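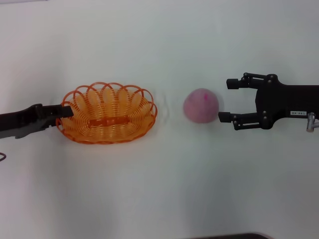

Laiba Naqvi asked whether a rim of open loops adds anything to a plastic basket besides looks, and whether it can be put back once a loop has pulled out. Her question came in after our piece on cane seats, and we took it to Zarmeena Baloch, who has made and repaired coiled baskets at the Custevano workshop for eight years. The conversation covered small oval table baskets in plastic strand, the kind used for bread, fruit or keys.

Baloch began with the rim. "It does some work," she said. "The loops overlap, so a push on one is passed to the ones beside it. A plain edge on a shallow bowl will spread if you keep lifting it by the same spot. A looped edge spreads less." The gain is modest, in her view, and depends on how far each loop is tucked down into the side wall. At Custevano the ends go under at least five rows of coil. She has taken apart baskets where they went under one.

On repair, her answer was yes, with limits. A loop that has slipped can be worked back with a blunt needle if the strand has not creased. A creased strand keeps its bend. "You can warm it and it will relax a little, but the mark stays and it will fold there again. I cut it out and lay in a new length." The new length has to run past the bad part on both sides, and the color will seldom match. Orange and red fade fastest in a window, she said, and greens hold up better than most people expect.

We asked why so many of these baskets are oval when a round one is simpler to coil. Baloch said the shape follows from the start. A round basket begins at a point. An oval one begins along a line, and the line has to be stiff enough to coil against. Flat strips are crossed over each other to make a narrow woven piece, and the thin strands run out from it. "If the center is weak, the floor sags, and then it rocks on the table. People bring it to me and say the bottom is worn. The bottom is fine. The center has gone slack."

She checks for this before anything else. The basket goes on a flat, pale surface, and she presses one end of the oval and then the other. Movement at the ends with no movement in the middle points to the side wall. Movement in the middle points to the crossed strips, and that repair takes most of an afternoon. 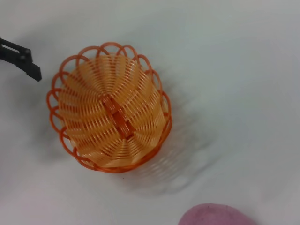
*Oval basket from above: crossed strips at the center, coils, looped rim.*

Spacing was the next subject. Tight coils make a stiffer bowl and use more strand. Baloch keeps a notebook of lengths and read us one entry, for a large oval tray finished last August: 2,924 inches of strand before trimming. A small basket takes far less, and she did not want to give a figure, as the thickness of the strand changes it too much. Her supply comes on spools of some 500 feet from Tuditz. She has also tried a softer strand from Midivau and stopped using it for rims. "It coils well. It does not stand up in a loop."

Load came up briefly. Baloch does not rate her baskets by weight. Fruit is fine in a shallow bowl if it is set down toward the middle, and something light, such as a ball of yarn, can go anywhere. Lifting a full basket by the rim at one end is the commonest cause of the damage she sees. Two hands under the floor is her advice.

Cleaning is simple: lukewarm water, a drop of dish soap, and a soft paintbrush for the gaps between the coils. The crossed center holds crumbs underneath as well as on top, so the basket should be turned over and brushed again. Baloch dries hers upside down. A dishwasher is hot enough to loosen the loops, and she will not replace a rim twice for the same customer after a machine wash.

Naqvi's own basket has one loop out and no crease that she can find. Baloch's instruction was to leave it empty, keep it off the radiator, and send it with the loose end taped flat to the outside wall.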